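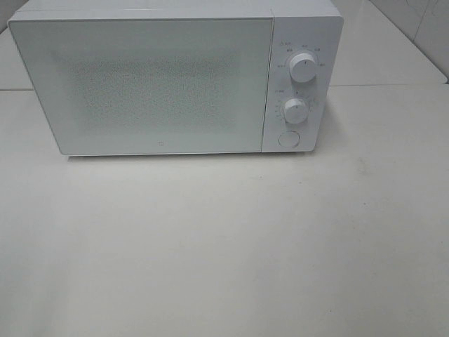
**Scheduled posts publish with the wrong link preview**

Posted by Carmela Nieto, 31 December 2023

I manage two pages for a kitchenware shop in Fladville and queue posts through Treltlow. In November I replaced the preview picture on 11 product pages. Posts made by hand show the new picture. Scheduled posts still show the old one, even when they were queued after the change. Clearing the browser cache had no effect. Is the preview stored in the scheduler or on the network's side?

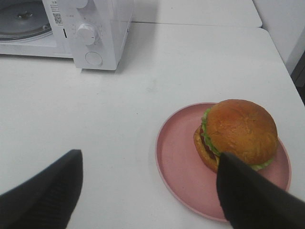 ## Replies

**herkwood_admin**

Both. The network keeps its own copy of the preview tags, and Treltlow stores a second copy when the link is pasted into the composer.

1. Run each URL through the network's link debugger and request a new scrape.
2. In Treltlow, open the queued post, delete the link card and paste the URL again.
3. Save, then check the card in the queue view.

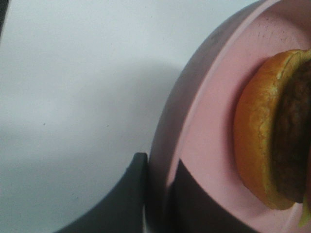

Preview tags also need to be complete. If the page has no og:image tag, the scraper picks any picture it finds in the body, and the choice can differ between scrapes. Set the tag by hand on every product page, with width and height. Check the crop as well - a round plate that runs off the side, like the pink one here, leaves little to recognize in a small square card. Use a centered picture for the card and keep close-ups for the page body.

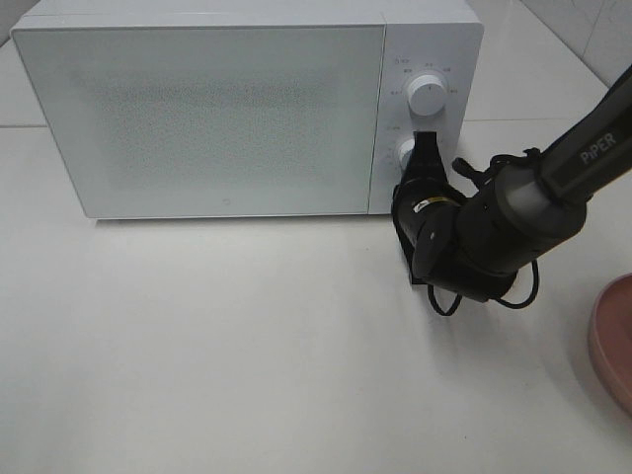 If the card is still wrong after a new scrape, rename the picture file. Some caches are keyed on the file address, so replacing a file under the same name changes nothing until the cached copy expires.

**rivas67**

Had the same thing. Just add ?v=2 to the end of the link and it gets treated as a new page. Clicks will be split in your stats though.

**herkwood_admin**

That works for a single post. Set a canonical tag first, and leave og:url out of it or match it to the new address - otherwise the scraper may follow og:url back to the old card.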